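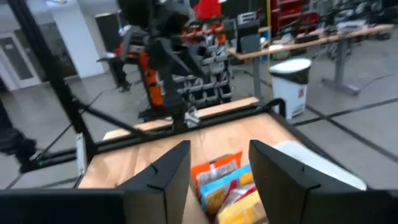

1. Minutes of the last meeting

The April minutes were approved with one correction. The parking count under item 4 should read 12 spaces.

2. Turby Street water main

The meeting heard that Hultmont Utilities plans to replace the main between Ferrand Avenue and the school. Water will be shut off from 9 a.m. on two mornings, with notices left at each door beforehand. The contractor, Turnetti, has agreed to keep one lane open for residents and to put down steel plates at driveways overnight.

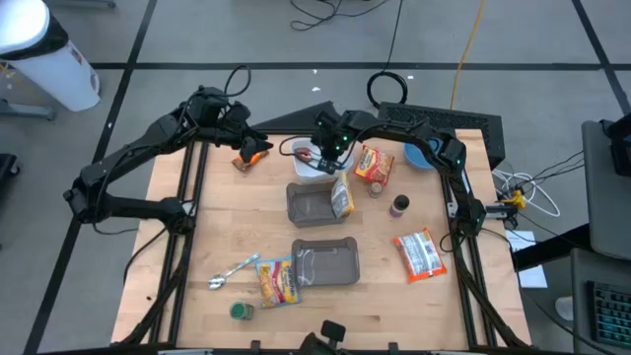

Snack packet and plastic container on the wooden tabletop.

3. Sidewalk repairs

Turnetti's price for the broken slabs at the Ferrand Avenue corner is $3,316. The price covers removal and new concrete but leaves out the tree root. It was agreed to ask for a second quote and to hold off on the root until the city arborist has been out. The loose curb by the mailbox has been reported again.

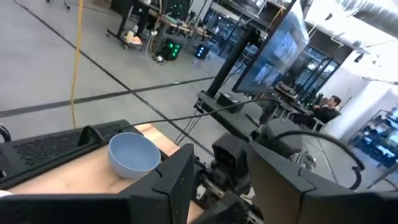

A resident of Ferrand Avenue asked whether the corner could be closed to trucks until the slabs are replaced, as they cut across the sidewalk when turning. The chair will write to the city.

4. Street lights

Two lights are still out on the north side of Turby Street. The pole numbers were read into the record and will be sent in again. 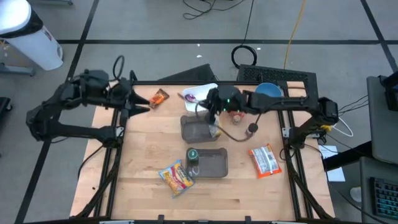 Tabletop with plate, blue bowl and snack packets.

5. Next meeting

Same room, 7 p.m. The second sidewalk quote goes first on the agenda. Meeting closed at 8:40 p.m.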